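Gripper bench - frequently asked questions

Last touched in January. Ask Osvaldo Andrade if yours isn't here.

What are you comparing?
Two-finger grippers, mostly. The Ralness and the Peixoto, same arm, same controller, same task list. Hudeck is next once the model files are cleaned up.

Real hardware or sim?
Both, sim first. A gripper that can't do the list in sim doesn't get bolted on. Saves fingers - ours and theirs.

What sim?
Cidley, our in-house one. Rooms, doors, a few props. Not pretty in places but contacts are decent and it resets fast.

How many trials so far?
2,818 in sim across both grippers. Real bench is way behind, don't ask for a percentage yet.

What's on the task list?
4 tasks. Door handle, tray, drawer, cup. The tray is the one people argue about. Low rim, flat on the floor, wide fingers tend to skid off it.

Why does one trial count as a fail when the object got lifted?
It has to stay lifted for 3 seconds. Drops at 2.9 are drops. Toshio Tsuji set that rule and he's right, even if it hurt the Peixoto numbers.

Can I use my own camera pose?
Yes. Put it in the rig file, not on the command line, the command line flag gets ignored when a rig file exists. Known bug. The head camera can be pitched and rolled as far as you like but write down what you used, otherwise your runs can't be compared to anything.

Do both arms have to be loaded?
For the tray and the door, yes. Elbow clearance changes with the second arm in. Single-arm runs are fine for drawer and cup.

My fingers pass straight through the tray rim??
Old collision mesh. Pull again, delete the cache folder, restart. If it still happens send the log, not just a screenshot.

How do I tell if the wrist is lined up before I start?
Look at the head view with the arm raised and the fingers pointing up. If the fingers look twisted against the forearm, re-zero the wrist joint and reload.
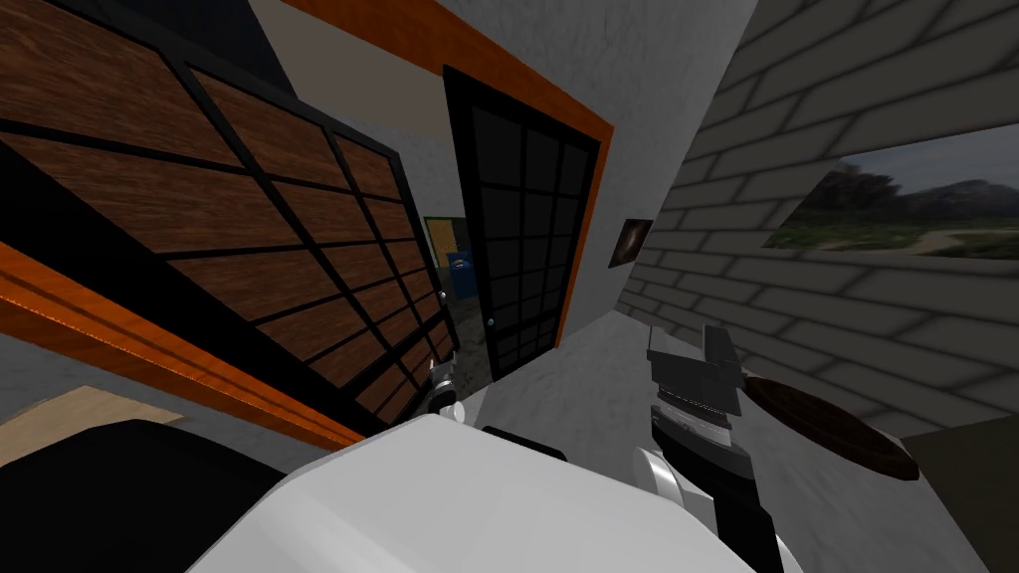
Cidley, head view: right arm raised, tray by the brick wall.

Does room lighting change the results?
For grasping from state, no. For anything using the camera, yes, a lot - leave it on the default and say so if you didnt.

Which gripper should I buy?
Too early. Ralness for thin edges so far, Peixoto for handles. Ask agian after Hudeck is in.

Can I get the raw logs?
Yes, ask Osvaldo. Big download, wired connection please.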